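Perkus Steam Sterilizer and Dryer

Item no. PK-129
Price: $129
Availability: in stock

The Perkus is a countertop steam sterilizer with a built-in dryer for baby bottles, nipples, pacifiers and breast pump parts. It heats a measured amount of water in the base to 100 °C and passes the steam through two stacked racks. A fan then draws filtered air through the same chamber until the load is dry. No chemicals or tablets are used.

The lower rack holds up to seven bottles, standard or wide neck, placed upside down over the posts. The upper rack is for small parts and can be taken out when tall bottles are loaded. Nipples and valves should lie flat with the open side down so that water does not collect in them. Parts must be washed and rinsed before they go in. Milk residue left on a bottle will bake onto the surface and may block the steam vents.

Programs
Sterilize: steam only, seven minutes from the boil
Dry: fan and low heat only
Auto: sterilize followed by dry, roughly 29 minutes in total with a full load
The unit shuts off at the end of each program. Items stay sterile inside the closed chamber until the lid is opened.

Materials
Chamber, racks and lid are polypropylene, made without BPA. The heating plate is stainless steel with no coating. The tongs supplied are the same material as the racks and can be sterilized with the load.

Water
Use distilled water where possible. Tap water is acceptable, but scale will form on the heating plate and lengthen the heating time. Descale when white or brown spots appear, using the Hetoritz descaling powder (sold separately) or plain citric acid dissolved in warm water. Do not scrape the plate. Empty the base after every use and wipe it once it has cooled.

Air filter
The Hattori filter insert sits behind the rear cover and is pushed in by hand. Replace it after 100 drying cycles, or sooner if it looks gray. The filter is not washable. Earlier Kekness inserts have a different clip and do not fit this model.

Safety
Steam leaves through the opening in the lid. Keep hands and face clear during use, and place the unit on a level surface out of reach of children. Do not move it while it contains hot water. Do not sterilize parts that are not marked as suitable for steam.

In the box
Base unit, lower rack, upper rack, lid, tongs, one filter insert, measuring cup, instructions

Page updated 11/09/2019

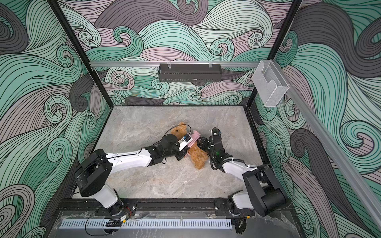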